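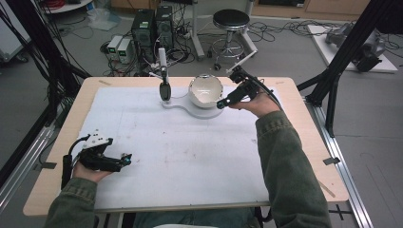

After three weeks with the Tiltetell kit I can finally write something fair about it. We bought the pair of hand-held grippers from Prernetti in May, and the invoice came to 1752 euros with the shipping. My colleague Jayson Galang had found the same set at Deto for 1809, but there the calibration board was included, so maybe we did not save so much as I believed.

The setup took me one long afternoon. The printed manual has 13 pages, and four of them are about safety. For the software you must go to the website and look for the newest version yourself, which I find a little strange at this price. When it is installed, both grippers are recognised without trouble.

What I like most is the weight. I can work with one in each hand for a full morning and my wrists do not complain. The fingers close softly and I quickly got the feeling for how hard I should press. Small things, such as screws or paper clips, are still difficult for me.

What I like less is the cables. They are stiff, and in the first days I was always turning my body to give them more room. I wrote to Prernetti about it and Hayley Lightfoot from their support answered the next morning. She advised me to lead the cable over the back of the hand and to leave a big loop before the computer. It is better now, but I would pay extra for a longer and softer cable.
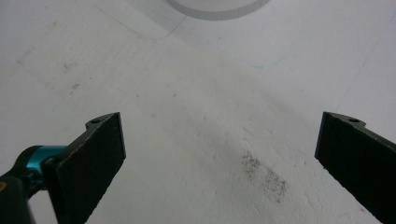 Can one person use the kit alone?

One person is enough for the recording itself. For the first calibration I would ask a second person to sit at the computer, as the program wants a confirmation after each step and you have both hands full.

We keep the kit for now. Jayson wants to compare it with the one from Yap, which costs more but has a battery in the handle, and if they lend us a pair I will write about that too.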